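Progress report: Sotelo second-home information line, spring and early summer

Hi all,

Sorry for the gap since my last update. I was waiting for the county to settle its overnight rules so I could write one report instead of two, and then the county changed its mind again in June, so you're getting everything in one go.

Quick reminder of where we were. The grant pays for a phone line and a web page that tell people with a cabin or a vacation home in the Sotelo valley what they can and can't do under the travel restrictions. When I wrote last, the phone line was open in the mornings only, the page was a single long list of questions, and I was answering most of the email myself, usually after dinner. Two of those three have changed. The email is still me.

The phone line

We now run from nine in the morning to six in the evening, and I'm really happy with how it's going! The switch to the longer day came in April, right when the checkpoint went up on the Kurna road, and I don't think the old hours would have survived that first week. Calls come in waves. There's one before breakfast (people who want to set off and have already packed the car, and who leave a message), then a long quiet stretch, then a second wave around four when folks get off work and start thinking about the weekend.

The question we get most is still the plain one: can I go to my place or not? The answer depends on whether you were already there when the order started, and callers are often surprised by that. If you were there, you can stay, and you can drive to the grocery store and the pharmacy in Kurna like any other resident. If you weren't, you need one of the listed reasons. Burst pipes and storm damage count. Mowing doesn't, and I have had some long talks about mowing.

The second most common question is about tenants and guests. A good number of owners rent their places out part of the year and wanted to know if they had to cancel bookings. For April and May the answer was yes, for anything under a month. From June on it's murkier, and I'd like to come back to that under problems.

The web page

Jornura finished the new version in May, two weeks behind the plan but inside the budget. Instead of the long list there is now a short set of screens where you pick your situation (owner, tenant, caregiver, contractor) and get the rules that apply to you, with the form to carry in the car at the bottom. You can print the form or just copy it out by hand, and the checkpoint will take either one. That took three phone calls to get confirmed in writing, and I've saved the letter in our shared folder in case anybody tries to tell us otherwise.

We tested the screens with 19 people before it went live. Most of them were owners over sixty, because that's who calls us. They did fine with picking a situation and got stuck on the word "domicile," so we took it out and put in "the home where you live most of the year." Much longer, much better. The contractor screens needed more work. A plumber told us that he couldn't figure out whether he was supposed to carry his own form or the customer's (it's his own, plus a note from the customer), and when I reread that page I couldn't figure it out either.

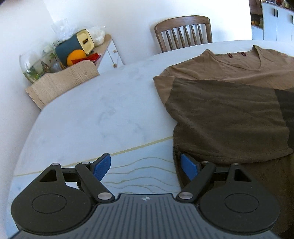

The Spanish version is about two-thirds done. I had hoped to say finished. The translator did a lovely job with the first batch, but then the county rewrote the section on caregivers and we had to send that part back through. I'd rather have it out late than have it say something that was true in April. My best guess is the end of July, and I'll send a short note when it's up.

Printed cards

This was the little extra we added with your okay in March. We ordered 100 cards with the phone number, the hours, and the three rules people ask for most, and left them at the gas station, the two bakeries, and the feed store in Kurna. They were gone in 10 days. I've held off on reprinting because the hours for overnight stays may change again, and a card with the wrong hours is worse than no card. If the rules hold through the month I'll go ahead with a second batch from the same line in the budget, unless you tell me not to.

Wivetti and the ferry

I should say something about Wivetti, since it came up in your last letter. They run the ferry over to the east side, where there are a lot of summer homes and no road in for most of the year. Our agreement with them was that they'd hand out our rules sheet with every ticket. They did this without any trouble through May. In June they went to phone tickets, and there's no moment anymore when somebody hands you a piece of paper. We talked about it and they've agreed to put our link in the ticket message. It went live last week, and I checked it by buying a ticket and riding over and back, which was a very nice hour and which I am not charging to the grant.

One thing I'm less happy about is that the ferry crew is being asked to decide who can board. That isn't their job, and they don't want it to be. They're getting yelled at. I've asked the county twice for a sign at the landing that says clearly that the checks are done on the other side, and I've been told twice that it's on its way. I'll keep asking.

Problems

The big one is still that the rules change faster than we can write them up. Between April and the end of June we had to rewrite the overnight section four times. Each time, there's a stretch of a day or so where the radio says one thing, the county page says another, and we're on the phone saying "let me call you back." I do call them back, but it eats the afternoon. I've asked the county press office to send us changes before they go out. They said no to that, fair enough, but they've agreed to send them at the same moment as they go to the papers. It has worked once so far.

The June rental rules are the murky part I mentioned. As written, short rentals are allowed for people "from the region," and there is no definition of the region anywhere that I can find. The checkpoint seems to be reading it as the valley plus the two towns below it. The rental owners are reading it as the whole state. We are telling callers that we don't know and that they should ask the checkpoint before taking money from a guest. It's not a satisfying thing to tell someone with a mortgage on the place, and I've had a couple of calls on this that stayed with me.

There's also some bad feeling between year-round residents and second-home owners, and the line catches a bit of it. We get calls from people who want to report a neighbor's lights being on. We're not set up for that and I don't want us to be. The script now says, politely, that we only give out information, and then gives the county number. I'd appreciate hearing if you think that's the wrong call.

Money

We're a little under on phones and a little over on the web work, and the two pretty much cancel out. Printing was cheaper than I'd planned for. The one request I have is to move the unused travel money to the phone line so we can keep the longer day through September. I never did get to make those visits in person, for obvious reasons, and the evening hour is when the most worried people call. The sheet with the lines is attached to the email along with this report.

What's next

Finish and post the Spanish version. Rewrite the contractor screens, this time with the plumber reading over my shoulder – he has offered, and I'm taking him up on it. Get the sign at the landing. Get an answer on "the region," in writing if at all possible. After that I'd like to start on a page for closing up a house for the winter, because the calls about it have already begun, and if we end up with restrictions again in the fall people will want to know if draining the pipes counts as a listed reason. I've asked. The county is thinking about it.

I can do a call any morning before nine if you want to talk through the phone money, and otherwise I'll write again once the translation is out.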